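Ticket: block poses jump sideways whenever the arm crosses the board (Plavis tracker)
Status: reopened, then closed. Logged by Vega

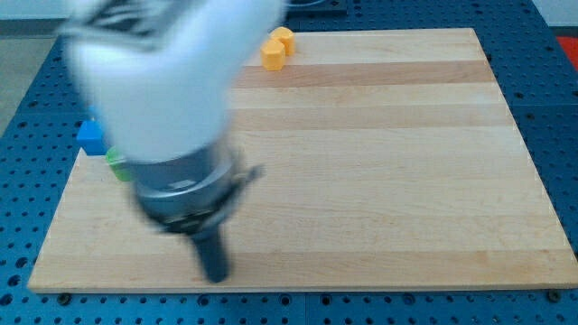
So the tracker is happy as Larry while the arm's parked, and the moment a fast move starts the green block's pose hops towards the wrist. Blue mostly stays put. The yellow pair is fine too, until the planner gets a dodgy green pose and replans halfway through a move (very exciting if you're standing near the e-stop!).

Wednesday, before lunch. Blamed the camera calibration, redid it, no change. Sorry Boris, I know you said so.

After lunch. Turned on the mask overlay in Javden and there it was: the arm mask was lagging the arm. We cut the robot out of the depth cloud using joint states, but the node grabs the latest joint message instead of the one matching the image stamp. At crawling speed you'd never notice. At full speed a slab of wrist leaks through and gets lumped in with green.

Tried padding the mask first. Bad idea, it ate the whole block.

What I changed:
- joint lookup now interpolates to the image stamp
- joint buffer up from 200 to 1000 messages
- pose updates freeze for any block that's mostly behind the mask
- planner won't replan on a frozen pose

Ran 4000 frames of the old log back through it and got 9 jumps, all in the startup bit before the buffer fills. I can live with that, so I've just made the tracker wait before publishing.

Still to do: the colour thresholds are hard-coded in two places. Separate ticket, please don't bolt it onto this one.

3 comments

Boris D.: I did say so. Merging.

Soledad P.: Does the freeze time out? Mine sat there forever when I parked over a block.

Vega A.: Good catch, no it doesn't. Adding one tonight.

Shared 2 times

Related tickets
Javden overlay drops colour after restart
Planner ignores speed cap on first move
Plavis: duplicate block IDs when two touch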